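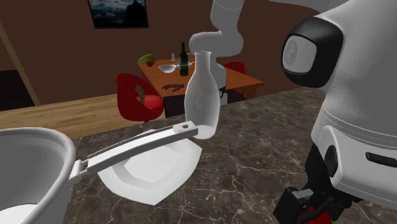
Der Softwareanbieter Folside erweitert seine Sammlung von Übungsbeispielen für lernende Roboter um den Bereich Küche. Die neuen Aufzeichnungen entstehen vollständig in der Simulation und werden von Menschen erzeugt, die einen virtuellen humanoiden Roboter aus der Ferne führen. Gearbeitet wird in nachgebauten Wohnräumen, in denen Küchenzeile und Essbereich ineinander übergehen. Auf der Arbeitsplatte aus dunklem, hell geädertem Marmor stehen eine Milchglasflasche und ein weißer Topf, dessen langer Stiel bis an die Flasche reicht und über einem Teller liegt. Solche eng gestellten Gegenstände sind gewollt. Ein System, das später in Haushalten greifen soll, muss Beispiele kennen, in denen der direkte Weg zum Ziel verstellt ist.

Der erste Teil der Sammlung trägt den Projektnamen Reren und umfasst 600 vollständige Durchläufe. Ein Durchlauf beginnt mit dem Start der Aufgabe und endet, sobald der Gegenstand am Zielort abgestellt ist oder die Bedienperson abbricht. Abgebrochene Versuche werden nicht gelöscht, sondern gesondert gekennzeichnet und zählen nicht zum genannten Umfang. Kunden können sie auf Wunsch mitbeziehen.

Für die Aufzeichnung setzt Folside auf die Steuerungsumgebung Bukarine. Die Bedienperson trägt eine Brille und hält in jeder Hand einen Regler. Ihre Armbewegungen werden auf die Arme des simulierten Roboters übertragen, das Öffnen und Schließen der Greifer liegt auf dem Zeigefinger. Gespeichert werden die Gelenkstellungen, die Stellung der Greifer, die Ansichten mehrerer virtueller Kameras und die Lage aller beweglichen Objekte im Raum. Hinzu kommt eine kurze Aufgabenbeschreibung in Deutsch und Englisch.

„Wir haben lange mit Aufnahmen an leeren Tischen gearbeitet“, sagt Mi-kyung Woo, Leiterin der Datenerfassung bei Folside. „Die Modelle haben das schnell gelernt und sind dann am ersten vollgestellten Küchentisch gescheitert. Deshalb stellen wir die Räume jetzt so ein, wie eine Küche mitten am Tag eben aussieht.“

Zwischen zwei Durchläufen verändert die Software die Anordnung. Gegenstände werden verschoben, gedreht oder ausgetauscht, dazu wechseln Beleuchtung und Oberflächen. Die Bedienperson sieht die neue Anordnung erst beim Start und kann sich keinen festen Bewegungsablauf angewöhnen. Nach Angaben des Unternehmens dauert die Einarbeitung neuer Kräfte rund 3 Wochen. Erst danach gehen ihre Aufzeichnungen in den Bestand ein. 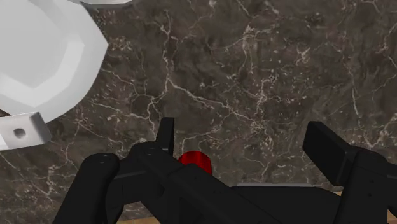

Lesezeit: 4 Minuten

Besonderes Gewicht legt das Team auf die letzten Zentimeter vor dem Zugriff. Bei kleinen Objekten wie dem roten Zylinder, der auf dem Marmor zwischen den schwarzen Greiferfingern steht, verdecken die Finger selbst einen Teil des Ziels. In der Gesamtansicht des Raums ist ein so kleines Teil unter Umständen kaum auszumachen. Zu jedem Durchlauf gehören daher Nahansichten aus der Nähe des Greifers, die zeitgleich mit den übrigen Kameras gespeichert werden. Wer mit den Daten arbeitet, kann die Ansichten einzeln oder gemeinsam verwenden.

Jeder Durchlauf wird vor der Freigabe geprüft. Ein automatischer Abgleich sucht zunächst nach Sprüngen in den Gelenkdaten, nach fehlenden Einzelbildern und nach Objekten, die sich durch Rechenfehler gegenseitig durchdringen. Anschließend sieht eine zweite Person die Aufzeichnung in voller Länge an und vergleicht sie mit der Aufgabenbeschreibung. Stimmen beide nicht überein, wird entweder der Text korrigiert oder der Durchlauf verworfen.

„Die Kontrolle kostet uns fast so viel Zeit wie die Aufnahme“, so Woo. „Ein falsch beschriebener Griff ist für das Training aber schlechter als ein fehlender. Das wollen wir unseren Kunden nicht überlassen.“

Erster Anwender ist das Robotikunternehmen Yang, das die Daten zum Anlernen einer Greifsteuerung für Haushaltshilfen nutzt. Yang hat vorab einen Teil der Aufzeichnungen erhalten und Rückmeldungen zu Dateiformat und Benennung der Objekte gegeben. Auf dieser Grundlage wurden die Objektnamen vereinheitlicht. Zudem enthält jede Datei nun eine Angabe, mit welcher der beiden Hände der Zugriff erfolgt.

Die Sammlung gliedert sich in 18 Aufgaben. Dazu zählen das Aufnehmen und Abstellen einzelner Gegenstände, das Freiräumen einer Fläche und das Umsetzen von Geschirr von der Arbeitsplatte auf den Tisch. Aufgaben mit Flüssigkeiten sind im ersten Teil nicht enthalten. Folside begründet das mit dem hohen Rechenaufwand und will den Bereich zu einem späteren Zeitpunkt angehen.

Reren ist ab April verfügbar. Forschungseinrichtungen erhalten einen vergünstigten Zugang, gewerbliche Kunden eine Lizenz je Projekt. Im Lieferumfang enthalten sind die Aufzeichnungen, die Raumdateien und ein Leseprogramm, mit dem sich einzelne Durchläufe abspielen und nach Aufgabe filtern lassen. Eine Probedatei mit ausgewählten Durchläufen stellt das Unternehmen auf Anfrage bereit.

Über Folside
Folside entwickelt Simulationsräume und Trainingsdaten für Robotik und Automatisierung. Zu den Kunden gehören Hersteller von Servicerobotern, Systemintegratoren und Hochschulen. Die Steuerungsumgebung Bukarine wird im eigenen Haus gepflegt und auch getrennt von den Datensammlungen angeboten.

Pressekontakt
Folside, Unternehmenskommunikation
Bildmaterial zu dieser Meldung darf im Rahmen der Berichterstattung mit dem Vermerk „Folside“ honorarfrei verwendet werden. Um ein Belegexemplar wird gebeten.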